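Warkgate issues revised practice rules for hand-held gripper recording

Last updated: February, 4:40 p.m.

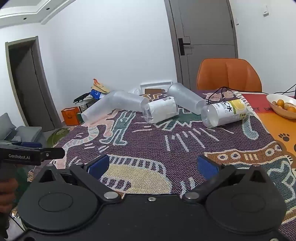
Hand-held gripper over a patterned cloth, with cups and bottles on their sides.

Warkgate has published the second edition of its practice rules for recording household tasks with hand-held grippers. The document applies to all sites that supply demonstration data under the Warkgate scheme and replaces the first edition in full. Sites have 70 working days to comply. Recordings made before a site's changeover date remain valid and do not need to be repeated.

The revision follows an audit of 2,831 recordings submitted by member sites. Auditors rejected 57 of them outright. The most frequent fault was a missing or incomplete setup record, followed by gripper pads that did not close evenly and by sessions in which the operator changed partway through without a new entry being opened.

"The first edition told sites to check the tool before use and left it there," said Ohemaa Mensah, who edited the new text. "Two sites could both say they had done the check and mean entirely different things. The second edition gives the steps, the order and what has to be written down."

Section 2 covers the tool. Before each session the operator must open and close the gripper through its full travel, confirm that the two pads meet along their whole length, and look over the pivot pins and exposed screws for looseness. Pads with cuts or lifting edges must be replaced as a pair. Where an operator works with two grippers, each is checked and logged separately, and the left and right tools may not be exchanged during a session. Cables must be routed so that they do not pass between the pads at any point in the task.

Section 3 covers the work surface. The first edition required a plain, single-color surface for all tabletop tasks. That requirement has been withdrawn. Patterned cloths, printed mats and mixed surfaces are now permitted, provided that the covering lies flat in the working area and the type of surface is entered in the setup record. Unrelated household items may stay on the table if they are outside the reach of the task and are not moved between attempts.

Naa Dogbe, who runs recording sites for Kasine, said the change brings the rules into line with how the data is used. "A model trained only on bare tables does badly on a table with a cloth on it," she said. "We had asked for this since the trial edition."

Section 4 covers objects. Transparent and translucent containers, which the first edition placed in a restricted class, move to the general class. They may be presented upright or lying down, singly or overlapping. The starting arrangement must be recorded before the first attempt. Containers must be empty and capped or uncapped consistently throughout a session. Original labels may be left on, removed or covered, but a label may not be changed once a session has started. Glass remains restricted and needs written approval from the site lead.

Section 5 deals with people and private spaces. Sessions in homes require signed consent from every adult resident, and the consent form must name the rooms that may be recorded. Faces, mail, identity papers and screens showing personal information must be kept out of view or masked before submission. An operator's hands may appear. Any resident may withdraw consent for a session until the data is released to members.

The new text also sets an upper limit of 3,000 gripper cycles between pad inspections by a second person. Kiều Châu of Zavby, a supplier of recording services, questioned that figure during the consultation and has asked for it to be reviewed. "Wear depends on what is being picked up," Châu said. "Thin plastic is easy on the pads and ceramic is not. A single number will be too strict for some of our sites and too loose for others." Warkgate kept the limit but will collect inspection results by object type ahead of the next edition.

Member sites must name one person responsible for the setup records and send that name to the scheme office. Records may be kept on paper or electronically. Sites that miss the deadline will have new submissions held until they comply; no other penalty applies.

Kwaku Appiah, who handles conformity checks at Sulemana, said his group would begin remote reviews at the smaller sites first. A site under review will be asked for five consecutive setup records and the matching recordings, with no advance selection allowed.

A marked-up copy showing all differences between the two editions is available to members on request. Comments on Section 4 are still being accepted and should cite the clause number. Abdul-Rahman Nyarko is the contact for technical questions about pad replacement and cycle counting.

Contact the Warkgate scheme office | © Warkgate. All rights reserved. | Back to top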